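Packing and Small-Goods Handling
Handout 3: Cables in boxes, and what the advice is worth
30 May 2022

Read this before the practical. Bring it with you, and bring a pencil, as several of the claims below are there to be argued with.

1. Where the advice comes from

Most of what gets taught about packing cables was written by people who sell packaging. That doesn't make it wrong. It does mean you should ask what was tested and against what. The Drodow packing guide, which many of you were handed at work, says that a coiled cable in a fitted box "arrives as it left." There is no test behind that sentence, or none that the guide mentions. The Tunstall course notes repeat it almost word for word, and the Orko leaflet repeats Tunstall. Three sources, one claim, no figures.

The only figures I have found are in the Rukolex returns report from January. It covers 3,938 small orders, of which 113 came back with a complaint about the cable. Before you quote it, note what is missing. The report does not say how many of those cables were coiled, tied or simply pushed in. It does not separate a damaged plug from a wrong plug. A customer who ordered the wrong length is in there with everyone else. You can't get a coiling rule out of that, although the last page of the report tries.

2. Coiling

The standard instruction is to coil in the cable's natural direction, in loops of even size, and to leave the plug on the outside. I would keep the first part. Anyone who has fought with a stiff cable knows it has a way it wants to lie, and working against that takes longer and looks worse.

Even loops are another matter. They look good on a shelf and in a catalog. Whether they protect anything, I can't say, and neither can the guides. If your loops vary a little and the bundle still sits down inside the box, I will not mark you down for it.

Plug on the outside: fine for finding it later. Watch that it doesn't end up pressed against the box wall. With a thin metal tip I would rather see it turned in toward the coil, and I admit that is habit talking.

3. The table

Clear the surface first. You need space for the open box and for each cable to lie by itself, where you can see both the coil and the connector. People who skip this step pick up two cables at once and spend the rest of the session pulling them apart.

Put the box where the lid can stand up without being in your way. The back of the table is the usual place. Some packers prefer a corner, closer to the hand – try both and time yourself if you don't believe it matters. I have my doubts. 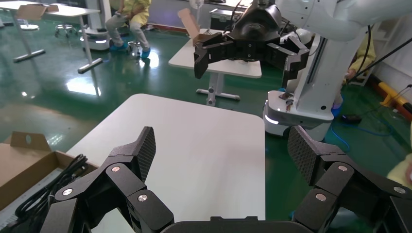
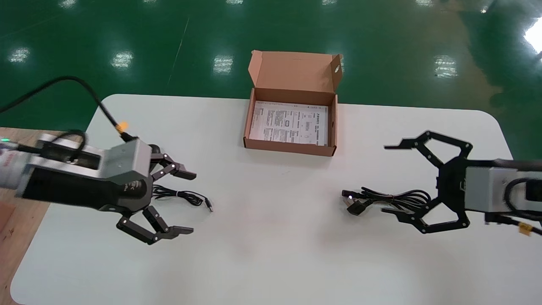 Fig. 1. The packing table with the open box and coiled black cables, two views. The printed sheet is in the box in the second view.

4. The sheet

Sheet first or cables first? The guides all say sheet on top, so the customer reads it before touching anything. I have never met this customer. A sheet at the bottom stays flat and out of the way, and a sheet on top gets creased when the lid closes over an uneven bundle. On the other hand, a sheet at the bottom may be thrown out with the box. Take a position in the practical and be ready to defend it.

Whatever you choose, do it the same way for the whole batch. Mixed batches are a nuisance to check.

5. Closing

The lid should go down under its own weight or with light pressure. If you have to lean on it, open it and look again. Usually a loop has ridden up over the rest.

Don't rely on a shake test. Drodow recommends one and gives no idea of what a good shake sounds like. A quiet box may only be an overfilled box.

6. For the practical

Work in pairs. One person packs, the other writes down what was done and in what order, without helping. Swap after the first batch.

Write down:
the direction of the coil
where the plug ended up
whether the sheet went in first or last
whether the lid needed pressing

Then open a box packed by another pair and write down how you find the contents, before you ask them how they did it.

Afterward, write up to 500 words on one rule from any of the three guides. Say what you would need to see before you believed it. "It's common sense" will be handed back.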